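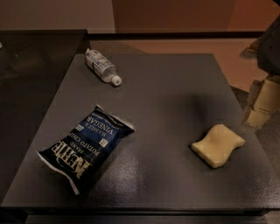
Clearing and Wiping Small Shared Tables
Project report, Pravgate study area
Costel Todorova
October 24, 2019

1. Purpose

The small square tables in the Pravgate study area are used for eating as well as for reading. Students share them through the day and are expected to clear them before leaving. This project looked at what is left behind, how long a table takes to clear, and whether the order of work makes a difference.

2. Items

Three kinds of item were used in the trials: a drinks bottle, a crisp packet and a sponge. The bottle and packet stand for the usual remains of a snack. Bottles were laid on their sides, as this is how they are most often found. A bottle with water still in it has to be emptied at the sink before it goes into recycling, which adds a walk of 30 steps in each direction. Crisp packets go into general waste. The sponge stays with the table.

3. Method

Each trial began with the items spread over the table top. The person clearing worked in one of two orders:

Order A - rubbish first, then wipe.
Order B - wipe the free areas, lift each item in turn, wipe beneath it.

Timing started at the first touch and stopped when the sponge was put down. The walk to the sink was timed separately and is not included below.

4. Results

Order A took 38 seconds on average. Order B took 90 seconds, mainly through repeated lifting. In Order B the bottle also tended to roll when the table was knocked, and two trials had to be restarted.

Crumbs were harder to judge than expected. On a dark, speckled surface they do not show well from a standing position, and several tables passed as clean still had salt on them when checked by hand. Checking by hand was therefore used for all later trials.

5. Limits

Only one size of table was tested. Hot drinks and sticky spills were left out. The Jernero room has pale tables and should be tested next, using the same items and Order A only.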